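Ticket 1795: gripper closes next to the cube in the sim (student project, team Skisalico)
Opened by: Ditte Ketilsson
Status: closed, with one leftover

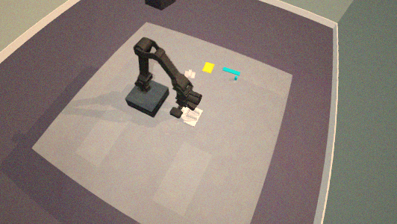 Hi all, so I'm back on the tidy-up task again, and the arm still won't pick up the little gray cube. It goes up, over and down like it should, the fingers end up near the cube, they close, and then the arm lifts off with nothing in it and goes to the drop spot as if everything went great. Very proud of itself. The log even says "grasp done".

Some background for whoever picks this up. It's the sim for our club project, the one we have to demo in July. I didn't build the world file, Lorenz did, and I took over the motion script from Kevin when he moved to the vision side. It worked on Kevin's laptop before he handed it over (he swears!). On mine it misses every time, and always to the same side, so I don't think it's noise.

What I tried before opening this:

Restarted the sim. Same thing.
Deleted the cached world and let it rebuild. Same thing, only slower.
Slowed the arm way down, in case it was overshooting. It misses very gently now.
Took the crumpled white thing out of the world, because I thought the fingers might be landing on it and getting pushed over. Nope, still misses, so I put it back.

Build is 1687, the one on the shared drive. Help?

Reply from Kevin Moynihan
It did work on mine! I have the video somewhere. Can you print the target position right before the descend step, and the cube position from the world at the same moment? If those two match then it's the arm, and if they don't then it's whatever is feeding the script. Also check that you don't have my old config in your home folder. I left one on the lab machine and it caught Úna out last month.

Ditte
OK, printed both. They match! Down to the last digit. And no old config, I looked in the home folder and in the project folder. So the script knows perfectly well where the cube is and the arm goes somewhere else. I'm kind of relieved it isn't my loop, I rewrote that thing three times.

Reply from Lorenz Camenzind
Then I'd look at the tool offset. The script asks for a position for "tool", and tool is a point we define ourselves, down between the fingers. If that point is wrong the arm will happily put the wrong spot over the cube. Turn on the frame markers in the viewer (View menu, second from the bottom) and tell me where the little axes show up.

Ditte
Wow, OK. Markers on, and the axes for tool are floating beside the fingers, out in the air. How did I go this long without switching those on? Where does that number come from? I searched for it in the script and found nothing.

Reply from Lorenz Camenzind
It's in the gripper file, not the script. Look for "tool_offset". There should be one entry.

Ditte
There are 2 entries. One at the top and one way down at the end, under a comment that says "Sarnton fingers, longer". The second one wins, I guess?

Reply from Úna Mulcahy
Oh no, that's me. Sorry Ditte!! I was trying out the longer fingers for the Sarnton challenge and I saved into the shared file when I meant to save a copy. Kevin's laptop would still have the old one, he never pulls. Take out the bottom block and you should be good. I've got my numbers written down, so you won't lose me anything.

Ditte
Took out the bottom block, reloaded, markers on: the axes are now right between the fingers. Ran it and it picked up the cube!! Ran it again from a different start pose and it picked it up again. I yelled a bit, and the people at the next table now know what a tool offset is.

I've moved the fixed gripper file to the shared drive and asked Úna to put hers in a folder with her name on it. Kevin, please pull.

Leftover: the script still writes "grasp done" whether or not there's anything in the gripper. I'd like it to check how far the fingers closed and complain if they went all the way. Bláthnaid said she'd take that one after her exams, so it gets its own ticket. I'll start on the yellow square next and see how the gripper likes something that flat.

Closing this one. Thanks Lorenz!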